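# About Tinmont Evening School

Tinmont Evening School teaches English and bookkeeping to adults who work in the day. We are a small school on the upper floor of 203 Lidgate Road, above the tailor. Most of our students come straight from their job, so lessons begin at half past six and finish before the last bus.

The school was started by Augustina Fiadzo. She had kept the accounts of a cloth shop for many years, and the neighbours often asked her to explain a letter from the bank or to check a tax form. At first she taught them in her own kitchen. When the kitchen became too small, she rented one room here, and later the second.

Now we are two teachers. Augustina still gives the bookkeeping course, and Elsa Kokkonen is responsible for English. Elsa learned English as an adult herself, and she remembers well which things are difficult. Theophilus Nartey answers the telephone and makes the timetable.

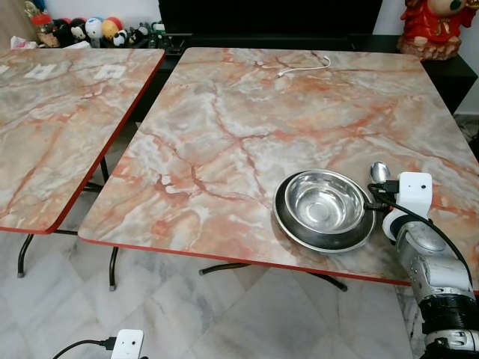
Page 2

## How we teach

A group has never more than nine students. We don't use a thick course book. In the English lessons we read what people really receive: a rent contract, a note from the child's school, the instructions for a medicine. In bookkeeping every student keeps the books of a small invented shop called Ketosel, from January until the end of the year. The shop has good months and bad months, and once its supplier sends the same invoice two times.

We give homework, but little. If you could not do it, please come anyway.

## Who can join

You must be 18 years or older. For bookkeeping you need to read English at a simple level and to be able to add and subtract. Before the first lesson you have a short talk with the teacher, so that we can put you in the right group. The talk is free and you do not need to prepare for it.

Yaa Mensah, who finished the bookkeeping course and now has her own bakery, Wumbei, comes once in a term to answer questions about opening a business.

## Visit us

The office is open from four o'clock on every teaching day. Please use the side door and ring the upper bell. The stairs are steep; if this is a problem for you, tell Theophilus before and we will arrange to meet you downstairs.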